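Nirnside Rooms — Guest Room Gallery
8/16/19

We finished the small guest room on the upper floor of our place in Clatport this summer. It is 100 square feet, so the furniture has to share the space. Most of what went in came from the rest of the house or from the Pylypenko store in town.

The table stands next to the bed. The cloth on it is the one with the cartoon characters, the big pink one in the middle and the lilac one next to it. We keep fruit out when people are staying, usually apples and mandarins.
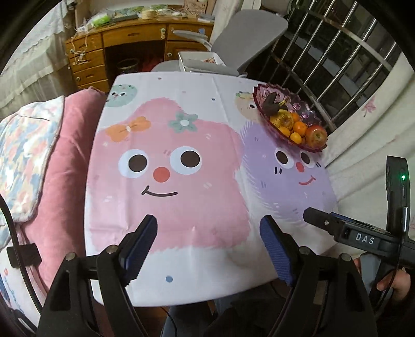
The bed has a dusty pink blanket and a floral quilt in pastel blue, pink and cream. Both go through the wash on a normal cycle. A spare set of sheets is in the hall closet, second shelf.

The wooden desk is against the wall. It has four drawers on the left and one on the right, and strings on some of the knobs — leave those on, please. Paint for the walls was Wena, two coats.

The hallway and the bathroom are next. Pictures of those will go up in September.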